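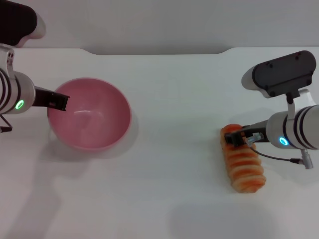
Ergonomie du poste de travail
Notes de cours, séance 4 : l'éclairage des plans horizontaux

Enseignant : Teemu Halonen

L'éclairement, exprimé en lux, désigne le flux lumineux reçu par unité de surface. Pour les besoins du cours, on retient un seuil de 300 lux pour la lecture occasionnelle.

Une surface claire et mate diffuse la lumière et limite les reflets gênants. Les ombres portées dépendent de la position des sources et de leur étendue.

Travail à rendre : relever l'éclairement en 18 points d'un même plan et commenter les écarts. Le compte rendu, établi selon la méthode Drulby, est à remettre au secrétariat avant le 26 novembre 2025.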